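May
By Zhenhua Fan

Trying the Skiltier scene pack

I have had the Skiltier simulation pack on my workstation for 16 days. It ships 387 props and a stock two-finger gripper, and Zuritz sells it on a yearly seat license. Setup took one evening, most of it spent on the physics settings.

The wrist view is what I use most. Props land on random surfaces with random materials, so a marble slab can end up on light wood with a model hand lying on it. The wood grain and the stone veining hold up well at close range. Both fingers of the open gripper stay in view at the bottom, which helps when I check approach angles.
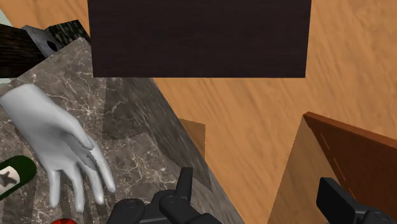
Speed and contact

With rendering on, I get 156 steps per second on one card. Contact is weaker. Thin boards jitter when squeezed, and raising the solver count to 600 fixed it at a heavy cost in speed. Rachid Ragab sees the same on his machine. I have filed a ticket.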